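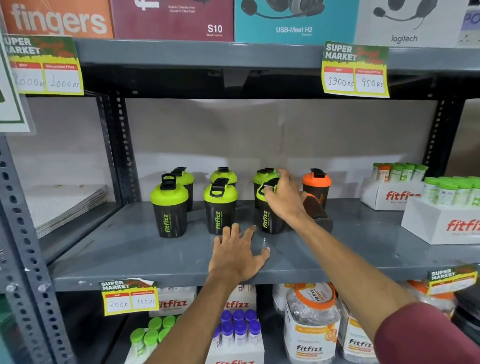 # Clolura shelf recording kit: your questions

I run the rental side of Clolura, and I answer the email too, so these are the things people ask me most. If yours isn't covered, write to me and I'll probably add it!

**What do I get when I rent the kit?**
The head-mounted camera, two batteries, a charger, a memory card and a padded case. You also get a login for Wirkier, the software we use to sort and trim the recordings before they go off to train your robot.

**Do I need a real store to record in?**
Nope. A rack in a stockroom works fine as long as you fill it the way a shop would -- shaker bottles next to little tubes, headset boxes up top, price tags hanging off the edge. Bare, tidy shelves make for dull training material, and I'd much sooner see some clutter.

**How should the person wearing it move?**
Like they're shopping or restocking. Look at the thing you're reaching for, and keep your hands in front of you. Resting one hand on the shelf edge while the other reaches in is totally okay (I do it myself all the time).

**Long sleeves or short?**
Either one. Just push them up if they flop over your fingers.

**How many clips do I need?**
Our starter plan covers 200 and most first projects fit inside that. The Skadach gripper folks like a bit more variety, so their template asks for 216. Go over your plan and I'll bill the extra clips at the same rate, no penalty.

**Can you stock the shelves for us?**
Yes, if you record at our El Idrissi Street space. Send me a product list first and tell me which items matter most to you. I'm picky about bottles with carry loops -- they're great practice for grippers, so I always try to squeeze a few in.

**What about handwritten price tags?**
Leave them up. If your robot has to read prices, you'll want messy handwriting in there along with the printed stuff.

**When do I have to send it back?**
By 2 p.m. on the last day of your rental. The return label is in the lid pocket of the case.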